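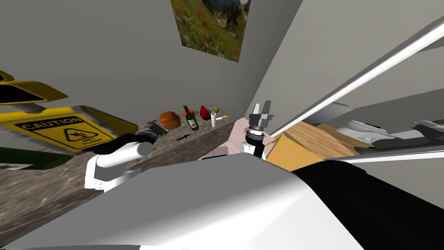
Karim El Fassi wrote to us after the last edition that any chapter on hard surfaces ought to begin with the mop, the mop being where most of the regret sets in. 

Chapter 11
Stone, Tile and Other Things You Can't Take Back

A cushion in the wrong colour can be given to a relative. A benchtop can't. Hard surfaces are heavy, dear and fixed in place by people who have already been paid, so the choosing deserves more than an afternoon in a showroom under flattering light.

Our running case is the Trumlow house, where the owners signed for 2 slabs in May and spent the winter learning what they had bought. We will come back to their invoice, and to the supplier, Stilano, whose sample was the size of a biscuit.

Begin with the joins. Clients look at the middle of a surface; grease, water and the fitter's mistakes all prefer the edges.

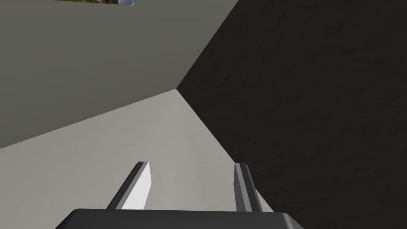
Figure 11.2 Flat surfaces meeting at a tight corner.

A corner asks for a decision about which material runs past which, and what fills the gap between them. Leave it off the drawing and the fitter will decide for you — usually at ten to five.

Now for finish. Polishing closes up the face of a stone and brings out its colour. Sealing is a separate job, and the two are confused daily, sometimes by the person selling both.
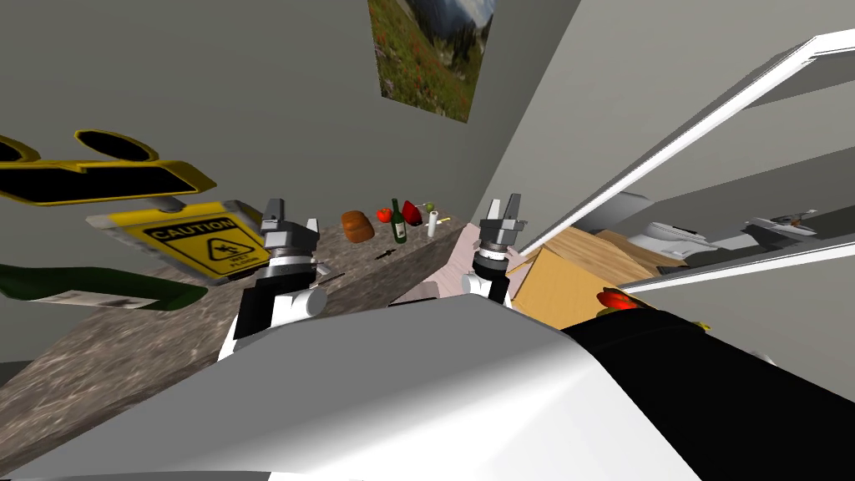 Does a sealed benchtop still stain?
It can, given time; sealer slows a spill from soaking in, and it wears off and has to be renewed.

Acid is another matter. Marble is mostly calcite, and lemon juice or vinegar will dull a polished face whether it has been sealed or not. Granite shrugs off the lemon. Matěj Krajčí, in his notes on the Trumlow job, calls marble "a lovely guest who can't be left near the salad".

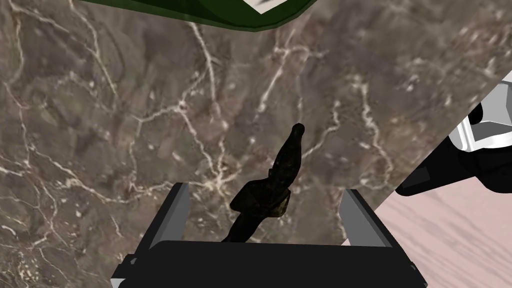
Figure 11.4 Polished marble with white and cream veins.

Before reading on, find the oldest hard surface in your own home and look at it side-on, with a lamp held low. Write down every mark you can explain. Keep the rest for Section 11.2.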